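Alura Pattern Keeper - Support
Ticket: Stitch counts shift after chart import, backstitch layer offset
Status: Open - waiting on customer
Product: Alura chart viewer, desktop
Category: Import / Charts
Opened: Friday, June 18, 2021

Summary from customer

I stitch from charts on a laptop instead of paper. The chart in question is the Grikum sampler, bought as a PDF from the Skondby shop. After importing it into Alura, the full cross stitches land where they should on page 1, but from page 2 on everything is one column too far to the right. The backstitch layer is off as well, by half a square, on every page.

I noticed when the alphabet row did not meet the border. I had already stitched part of it, so there is some frogging in my future. Before I pull anything out I would like to know which version of the chart is correct, the PDF or the import.

Details:
Fabric: 14 count Aida, white
Chart size: 664 stitches wide, split over several pages
Colors: 29, plus 3 blended
Overlap between pages: the PDF shades it in gray, 3 columns wide
Import setting: automatic grid detection, overlap set to "auto"

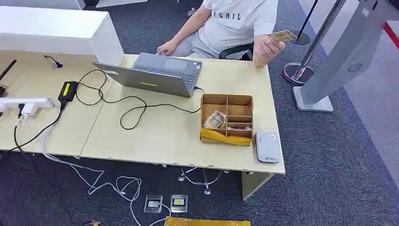
Steps already tried by customer

1. Deleted the chart from the library and imported it again. Same result.
2. Downloaded the PDF again from the Skondby order page, in case the first copy was damaged. Same result.
3. Switched grid detection from automatic to manual and dragged the corners on page 1. Page 1 stayed correct, page 2 stayed wrong.
4. Printed page 1 and page 2 and laid them over each other at the gray columns. On paper the border lines up. This makes me think the PDF is fine.
5. Imported a different chart from the same designer (a small biscornu, single page). No shift in the crosses. Backstitch still half a square off.

First response - Support

Thank you for the detailed list. There are two separate faults in this ticket and they should be handled one at a time.

The one-column shift comes from the overlap setting. On "auto" the importer looks for shaded columns at the left edge of each page and drops them. If the shading is pale, it can read the outermost shaded column as background. It then drops two columns where it should drop three, and the rest of the page moves right by one. The paper overlay in step 4 supports this. Go by the PDF until the import is fixed.

Manual grid detection does not change the overlap value. The two settings sit on the same screen but are stored separately, so step 3 could not have helped.

To correct the shift:

a. Open the chart and choose Edit Import.
b. Go to Page Joins.
c. Change Overlap from "auto" to "fixed" and type 3.
d. Leave "Apply to all joins" checked.
e. Choose Rebuild. Do not choose Reimport, as this clears marked stitches.

Progress marks are kept by grid position. Marks made on page 2 before the rebuild will move along with the grid and may sit on the wrong symbol. Export a progress backup first (File, Backup Progress).

The backstitch offset is a different matter. Please send the following:

- the symbol font listed under Chart Info
- the line weight shown for the first backstitch color
- whether the offset changes at 100% zoom compared to fit-to-width

Customer update

Rebuild done with a fixed overlap of 3. The border now closes at the page 1 / page 2 join and the alphabet row meets it. Pages 3 and 4 also look right. I have not gone through the bottom row of pages yet.

Progress marks on page 2 moved as you described. I unchecked that block and marked it again by hand from the fabric, which went faster than I expected as it was mostly one shade of blue.

Answers to the questions:

Symbol font: Mujić Symbols
Line weight: shows as 0.5, all backstitch colors the same
Zoom: the offset is the same at every zoom level, always down and to the right, never up

One more thing that may be useful. French knots are in the correct place. They are drawn at the corners of the squares and they stay at the corners. Only the lines are moved. Quarter stitches look normal too, although this chart has very few of them.

Second response - Support

The knots are a helpful clue. Knots and backstitch share one coordinate table in the PDF, so if the knots are right, the table was read correctly. The fault is then in how the lines are drawn on screen.

There is a known display issue with charts that use the Mujić symbol set. That set places its origin in the center of the square instead of the top left corner. The viewer corrects for this when drawing symbols, and in the current release it applies the same correction to lines as well. The result is half a square down and half a square right, as reported.

The stored data is not affected. Thread length estimates and the backstitch totals in Chart Info can be used as they are.

Workaround until the next release:

1. Open Preferences, then Display.
2. Under Symbol Origin, change "from font" to "top left".
3. Close and reopen the chart.

The symbols may look slightly high in their squares after this change. If that is hard on the eyes, switch the symbol view from "font" to "color block with letter" - this view does not use the font origin at all.

Please also check the joins between the upper and lower rows of pages. The fixed value of 3 applies to vertical and horizontal joins alike, and some designers use a different overlap for rows than for columns. If the lower pages need another value, uncheck "Apply to all joins" and enter it for those joins only.
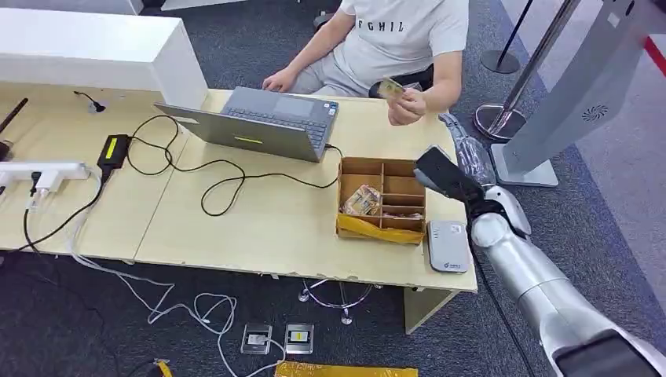 Customer reply: Symbol Origin set to "top left", chart reopened, and the backstitch now sits on the edges of the squares where it belongs. The symbols are a bit high, as you said, and the open circle and the letter O are harder to tell apart than before. I switched to color block with letter for the border and went back to the font view for the flower basket, where there are too many greens for the blocks to be of any use.

I checked the biscornu as well and its lines are right now too.

The row joins are not right. The lower pages repeat two rows of the house roof. I have not changed anything there and will wait before I rebuild again, as most of my marks are in that area. Does a rebuild of a single join also move marks on the pages above it?

Third response - Support

No. A rebuild of a single join moves marks only on the page below or to the right of that join. Pages above it are left alone.

Two repeated rows means the overlap for row joins in this PDF is 5. Suggested order:

1. Back up progress again under a new name. Keep the earlier backup.
2. Uncheck "Apply to all joins".
3. Select the first row join and enter 5.
4. Rebuild that join only and compare the roof to the PDF.
5. If the roof is correct, repeat for the remaining row joins.

The overlap difference has been added to the import notes for this chart. The symbol origin issue stays linked to this ticket, and a notice will be sent when the fix is released. At that point Symbol Origin should be set back to "from font", otherwise charts with the Mujić set will keep the raised symbols.

Please confirm the roof after step 4 and attach the import log if it still repeats.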